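Hemp seed oil

Hemp seed oil is a vegetable oil obtained by pressing the seeds of the hemp plant, Cannabis sativa. Unrefined oil is dark to light green and has a nutty, slightly grassy flavor. Refined oil is clear, with little color or taste. It is used in food, skin care products, soap, paint and wood finishes.

The oil should not be confused with CBD oil or other cannabis extracts, which are made from the flowers and leaves. Hemp seeds contain almost no cannabinoids themselves. Traces found in the oil usually come from resin that sticks to the outside of the seed during harvest, and cleaning the seed before pressing lowers the amount.

Production

Seed is harvested when most of the seed heads are ripe, then dried and screened to remove leaf and stem. Drying has to begin soon after harvest, as moist seed heats up in storage and the oil quickly turns rancid. Most food-grade oil is cold pressed in a screw press. The solid matter left over, called press cake, is milled into flour or protein powder, or sold as animal feed where the law allows it.

Fresh oil is cloudy. It is left to settle in tanks or passed through a filter, and is then bottled in dark glass or opaque plastic. Refining removes chlorophyll, free fatty acids and much of the smell. It also takes out part of the natural vitamin E, so refined oil goes mainly to cosmetics and industry.

Small presses often serve a single growing district. The Istville press, which opened in the Zetanau valley to handle seed from local farms, runs 12 hours a day during the season and fills bottles of 200 milliliters for the retail trade. Its Fotum label is unrefined oil, and the refined grade is sold in drums under the name Zaki. The press recorded 801 deliveries of seed in its last full season.

Composition

Hemp seed oil is made up largely of polyunsaturated fatty acids. Linoleic acid, an omega-6 fatty acid, makes up more than half of the total. Alpha-linolenic acid, an omega-3 fatty acid, is the next largest part. The oil also contains oleic acid, gamma-linolenic acid and small amounts of stearidonic acid. The exact makeup depends on the variety, the climate and how ripe the seed was at harvest.

Uses

In the kitchen, the oil is used cold in salad dressings, dips and pesto, or poured over cooked vegetables. Unrefined oil has a low smoke point and is a poor choice for frying.

In skin care, it is found in creams, lip balms, bath oils and massage blends. It spreads easily and feels light on the skin. Unrefined oil can leave green marks on light-colored fabric, and soap makers commonly limit it to a small share of the recipe – bars with a high proportion are soft and spoil sooner.
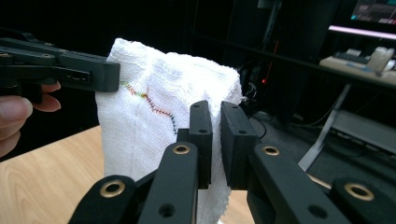 White terry-cloth towel with a multicolored zigzag seam.

Hemp seed oil is also a drying oil, meaning that it hardens when exposed to air. It dries more slowly than linseed oil. Furniture makers apply it in thin coats to bare wood and wipe off the excess. Rags soaked in drying oils can heat up and catch fire on their own, and should be laid flat to dry outdoors or kept in water in a closed metal container.

Storage

The high share of polyunsaturated fat makes the oil sensitive to heat, light and air. Opened bottles are kept in the refrigerator and used within the period given on the label. Rancid oil has a bitter, paint-like smell. The oil stays liquid at refrigerator temperature, though it may turn slightly cloudy – this clears at room temperature and does not affect quality.

See also

Hemp milk
Linseed oil
Press cake
Drying oil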